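Notebook, finish trials, Nyamweya bench
2018-02-21

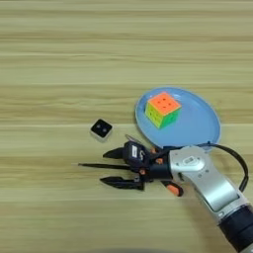

Second round on the water-based topcoat from Plustine, following the ring marks reported on the first set of panels. Two coats this time, 220 grit between, same applicator as before. Gloss readings taken across the grain differ from those taken along it by more than I like. The meter footprint is wide enough to straddle light and dark grain, and on a surface banded like the tabletop with the blue plate on it, pale stripes next to olive ones, a single reading says very little. From now on: four readings per panel, all along the grain, two on pale bands and two on dark. Log them separately, no averaging until the end.

Viscosity of the Nivia batch was high at opening. Thinned with water, 2% by volume, strained, left to stand 20 min before use. Brush drag improved, leveling still poor near the panel ends. The Alska batch needed no thinning and is set aside as the control.

Mutua Biwott wants the hot cup test moved ahead of the alcohol spot test. No objection, but the spots have to go on a fresh area and the panel map needs redrawing first. Old map has the areas overlapping at the lower left.

Open items:
Humidity log has a gap overnight, check the battery.
Recalibrate gloss meter against the black tile.
Full cure panels not to be touched until March.
Order more 220.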